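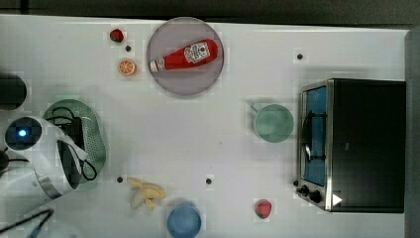
El planificador llevaba toda la noche diciéndome que no había camino, y yo, que soy de discutir con los programas, le contesté en voz alta que sí lo había, que lo estaba viendo desde mi silla.

Era noviembre, las tres de la madrugada, y en Litesley ya habían apagado la calefacción. La tarea parecía de guardería: coger la fresa, la que está junto al horno, y dejarla en el bol azul. Pues nada. Cincuenta y nueve intentos, cincuenta y nueve veces el mismo mensaje en rojo, «sin solución», así, seco, sin un triste «lo siento».

Yo a ese planificador le llamo Dijkstra, aunque por dentro lleva un muestreo aleatorio que no tiene nada que ver y que a los puristas les daría un disgusto. Le llamo así porque me sonaba a señor serio. Y esa noche el señor serio se empeñaba en que la fresa vivía dentro de una pared.

Le subí el tiempo de búsqueda a 15 segundos. Nada. Le bajé el margen de colisión de 5 centímetros a 3, que es una cosa que no se hace, lo sé, y menos de madrugada. Tampoco. Entonces abrí el mapa de ocupación, que tendría que haber sido lo primero (¡siempre es lo primero!), y allí estaba el horno, gordísimo, hinchado como un bizcocho, comiéndose la fresa entera y media taza verde.

Me puse a tirar del hilo. La librería de percepción, Wasska, había cambiado de versión por la tarde y ahora inflaba los obstáculos por su cuenta. Y luego venía mi código y los inflaba otra vez. Dos capas de miedo, una encima de otra — la suya y la mía.

Borré la mía. Me costó, no creas, la había escrito yo en Indden, en mi primer trabajo, y le tenía cariño. Una línea sola, con un comentario al lado que decía «por si acaso».

Volví a lanzar la consulta. Dijkstra se lo pensó menos de un segundo y me dibujó una curva verde que salía por encima del colador, cruzaba la mesa y bajaba hasta la fresa con una elegancia que me dio hasta rabia.

— Vale — le dije —, tenías razón con lo de la pared.

No contestó, claro. El cursor parpadeaba, esperando a que yo le diera a ejecutar, y me quedé un rato con el dedo encima de la tecla.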